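Home | Topics | Places | Random article | Log in

Pletley Open Day

By the Kimmont Encyclopedia desk, September

The Pletley Open Day is a yearly public event at the Pletley robotics works in Kimmont. It was first held for local schools and now draws 4000 visitors. The works stands on the site of a rope mill built in 1792.

The day starts at 10 am and is made up of 18 short demonstrations, given in the main hall and two side rooms. Most deal with handling household objects. Visitors may try the hand controls at seven of the stands — children under 12 need an adult with them.

Simulated rooms are shown on screens in the Norðdahl Room, named after the town's twin port. Staff set a task, such as picking up a cup from a cluttered table, and talk through the grip and the path of the arm. 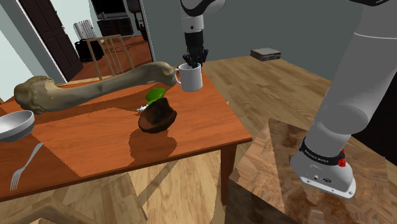 Simulated arm holding a white mug over a dining table.

The simulation software, Neltex, was written at the works. Visitors can ask for a task to be run again with the objects moved. Entry is free, but places in the Norðdahl Room must be booked.

Related articles
Kimmont
Neltex
Pletley rope mill
Robot gripper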